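Gralard Fund: progress report on the Uverham shared crockery store
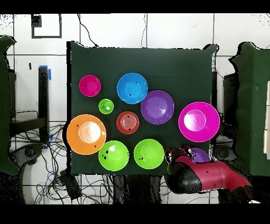 Page last changed: 29 Dec 2023

Summary

The grant was given to set up a store of reusable tableware at Uverham, so that groups using the hall and the two neighbouring centres could stop buying disposable plates and bowls. The store opened in October. It is in regular use and the first round of spending is complete. One part of the plan, the delivery of crates to Rarkside, is behind and is dealt with below.

What has been bought

Total spending to the end of this period is £1,192. This covers the plastic bowls, plates and beakers, the stacking crates, shelving for the store room, a second draining rack and the printing of labels. The bowls are in bright colours and several sizes. The small ones are used for fruit and snacks at the toddler sessions, the medium ones for soup and cereal, and the large ones for serving and mixing.

We had planned to buy a single size of bowl in white. Lyons, the catering supplier, offered mixed colours at a lower price, and we took them. The colours have been useful when crates are unpacked, as children tend to go back to the bowl they started with. The drawback is stacking. Bowls of different sizes only nest one way, largest at the bottom, and crates have come back with lids that will not close. A stacking order is now printed inside each crate lid.

Use so far

The store has been lent out 146 times, counting each crate as one loan. Thirteen groups are registered. Most of them borrow for lunches and holiday sessions, and six borrow every week. The lunch club has stopped buying paper bowls altogether. Two of the registered groups have not yet borrowed anything and we will ask them whether the opening hours are the difficulty.

The bowls are also put to uses we did not plan for. The craft session keeps beads and paint water in them, and the under-fives group uses them for sorting and for colour games on the table. We have no objection to this, but paint had dried in several of the bowls that came back in the autumn and they took a long time to clean. Craft groups now have their own crate, marked on both ends, which does not go back into the food stock.

Checking and cleaning

Every crate is checked on return. The bowls are laid out singly on the table, which is covered with a dark green cloth. The bright colours show up well against it and it is easier to see what has come back. Anything with food left on it is washed again. Bowls that are scratched deeply or split at the rim are taken out of use. Marks that do not come off with hot water and a soft brush are noted on the crate card, and the bowl is looked at again the next time it comes in.

Laying everything out takes longer than counting a stack, but stacked bowls hide dirt at the bottom and we do not intend to change this. The cloth itself needs replacing more often than expected – it has to be washed after each checking session and a spare would help.

Delays

The Rarkside crates should have gone out by the end of the period. The cupboard there was found to be damp and the shelves could not be fitted. The crates are being held at Uverham until the wall has been treated. Groups at Rarkside can borrow from here in the meantime, although they have to collect, and take-up has been low for that reason.

The loan form was also late. The first version asked for too much and was often left half filled in. The new one fits on one side of a sheet and asks only for the group, the crate number, the date out and the date back.

Changes to the budget

We ask for permission to move the money left under printing to the equipment line. It would pay for a spare cloth, more lids and a small stock of replacement bowls in the medium size, which get the heaviest use. No increase in the total is requested.

Next period

Fit the Rarkside shelves and move the crates across.
Replace the lids that no longer close.
Write to the groups that have not borrowed.
Try a later collection time on one evening each week.

Receipts for all items have been sent separately with the claim form.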